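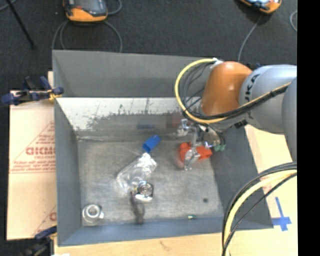

*A robot arm works over a mixed bin, with a blue block and a clear plastic item among the objects still on the bin floor.*

**Gruren publishes good practice guide for small robot picking cells**

February — Gruren, the trade body for robot users in light industry, has published a guide to setting up and running bin-picking cells in workshops, test rooms and small warehouses. It is free to download and applies to new and existing cells.

The guide runs to 26 pages and contains 14 rules. It is meant to be read alongside the safety standards and machinery law that already apply to robots. It does not replace a risk assessment, and a cell that follows it is not certified by doing so.

Work on the text began after Gruren asked its members how they wrote down the set-up of their picking cells. Replies came in for 326 cells. Many members kept good records of the robot and its program but had little on paper about the bin, the cables or the things being picked.

"Most of our members can tell you the speed limit on the arm," said Marijke Hoekstra, head of standards at Gruren. "Fewer can tell you when the bin was last checked, or who moved it. We wanted a document that a shift leader could read in one sitting and use the next morning."

**What the guide covers**

The rules on fixing say that a bin must be held to its support so that it cannot shift when the gripper touches a wall. Clamps are accepted, provided they stay out of the arm's path and are checked at the start of each shift. The position of the bin should be marked on the table or bench with tape or paint.

The rules on cables and hoses deal with slack. A cable carried on the arm must have enough length for the full range of movement and must be tied at set points. The user should run the arm slowly to each corner of the bin after any change to the cabling and record the result. Cables that cross the bench should be kept clear of the bin opening.

A longer section deals with mixed items. Shiny, clear and very small objects are treated as a separate group, and a cell that handles them should be tested with them before it goes into use. Tests using only plain boxes or blocks are not enough. The guide also asks users to note any reflection from the bin walls that leads to a missed or false pick. Worn bins may stay in service, but the wear should be written down and the test picks repeated when it gets worse.

Handheld controls must have a fixed place where the operator can reach them without leaning over the bench. Their leads should not cross a walkway. An item that falls to the bin floor and cannot be picked is to be removed by hand only when the arm has been stopped and the stop has been confirmed at the control.

**Trials**

A draft was tried at 2 sites before publication, one run by the parcel handler Moya and the other by Gideck, which repairs and resells household goods. Both sites asked for shorter checklists. The daily check now fits on one side of paper and takes about 14 minutes on a first attempt.

"The first draft had us signing the same thing in three places," said Conceição Ramalho, operations manager at Gideck. "That has gone. The part on mixed items was the most use to us — we had been testing with whatever was nearest, and we've changed that."

Gideck has since rewritten its own test list and now keeps a set of objects for that purpose alone. Moya will use the daily check at its other sites from the spring.

**Next steps**

Gruren will take comments on the guide until the end of June and expects to issue a revised version in the autumn. A short companion sheet for suppliers, named Taso, is being drafted and will set out the information a buyer should receive with a new cell.

Printed copies can be ordered from the Gruren office. Members receive one copy per site without charge.

**Notes to editors**

Gruren represents firms that use robots in packing, sorting, repair and light assembly. Marijke Hoekstra is available for interview between 9.30 am and 4 pm. Requests should go to the Gruren press desk.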